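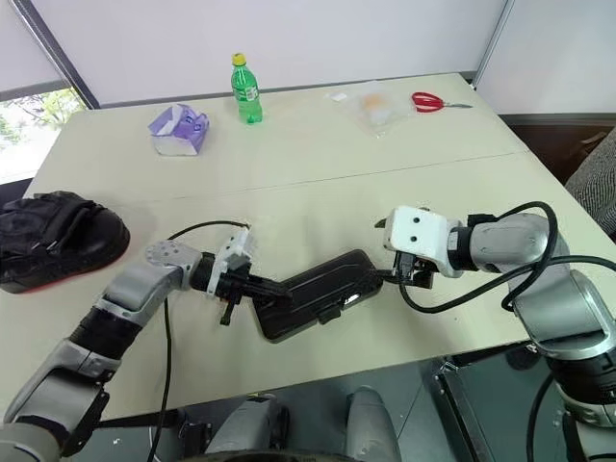

Both grippers on the phone, one at each end, with most of the other objects along the far half of the table and a black padded one near the left edge.

Pre-session safety checklist, two-arm teaching station, with my comments
Site: Urnent workshop, upstairs room
Date of check: 10 March 2023
Result: pass, with three things to sort out

I've kept to the order of the printed sheet so you can follow along, but I've been chattier than the boxes allow (sorry, the boxes are tiny). Anything marked ACTION needs doing before the next person takes the controls.

1. Stop button within reach of the operator
OK. I sat in the chair, put both hands on the controls and checked I could hit the button without looking. I could, with my left hand. Left-handers, please try it for yourselves and move the button over if it doesn't suit you. It's only on a clip!

2. Stop button works
OK. Pressed it twice with the arms holding position and once during a slow move. The arms held each time and the Hiltel control box showed the stop light. Reset needs the key, as it should. Please don't leave the key in.

3. Cables clear of the arms through the whole reach
OK WITH COMMENT. I'm fussy about this one. The gripper cables stand off the arms in big loops, and they need that slack or the wrists can't turn fully. But a loop is also a thing that catches. Before you record, take each arm slowly out to its furthest point and back, and watch the cable instead of the gripper. On the right arm, watch the one that goes down across the table as well as the one over the elbow.
ACTION: look at a softer sleeve for the right-hand cables. I've asked Uchida for a sample length.

4. Cables off the floor and out of the walkway
OK. One spare lead had wandered out behind the operator's chair, so I coiled it and hung it up.

5. Table steady, sections joined
OK. The top is in two sections, so there's a seam, and I ran my hand along it to feel for a lip. Nothing to speak of. Leaned on it fairly hard and it didn't shift. If you ever feel a step at the join, stop and tell me, as a fingertip dragged along the surface will find it before you do.

6. Arms at rest before anyone reaches in
OK. This is the rule people forget when a session is going well. You nudge the bottle over, you think "I'll just stand it up", and your arm is in the work area with the motors live. Pause first, every time. I don't care if it spoils the take. We had 417 takes saved by the time I did this check and we can certainly afford to lose one.

7. Objects suitable for the task
OK WITH COMMENT. The phone is a good one for practising two-handed holds, and the rugged case means there's something to grip besides glass. Keep it low over the table while both grippers have it, and agree (with yourself, if you're alone) which side lets go first. Pulling from both ends is the quickest way I know to upset a wrist joint.
The scissors are allowed on the table but with conditions. Pick them up by the red handles, never pass them over to a person, and no scissors at all in a visitor session.
Keep the cap on the green bottle. Screw it down by hand at the start of each session, even if it looks shut.
ACTION: write the scissors rule on the card by the controls. At the moment it lives in my head.

8. Gripper fingers secure
OK. Checked the screws on both with the small driver. The sheet says every 1,000 open-and-close cycles and the log had us at 3,368, with the last check entered back in July. So that was overdue, and some of the blame is mine. Nothing was loose, luckily. I've reset the reminder.

9. Speed limit set for hand guiding
OK. When you're moving an arm by hand, the limit should be on the slow setting, 6 on the Imier panel. It was. It doesn't carry over when you switch from remote control to hand guiding, so look at the number each time you swap. I got this wrong in my first week and the arm came along a good deal more eagerly than I'd expected.

10. Operator can see the whole work area
OK WITH COMMENT. The headset view is wide, and it stretches things near the edges, so the right elbow looks bigger and closer than it is when it's down in the corner. You do get used to it. Do the slow practice moves before the real ones, and if the daylight from the window bothers you, pull the blind down further.

11. Second person in the room
NOT DONE when I arrived, put right before we started. One drives, one watches, and the watcher stays off their phone.
ACTION: add a line to the booking form for the watcher's name.

12. End of session
Arms parked, grippers open and empty, scissors back in the drawer, key out, log filled in. Please write down odd noises too, even the ones that went away. I read all of it!

Next check is due when the log says so or after any bump, whichever comes first.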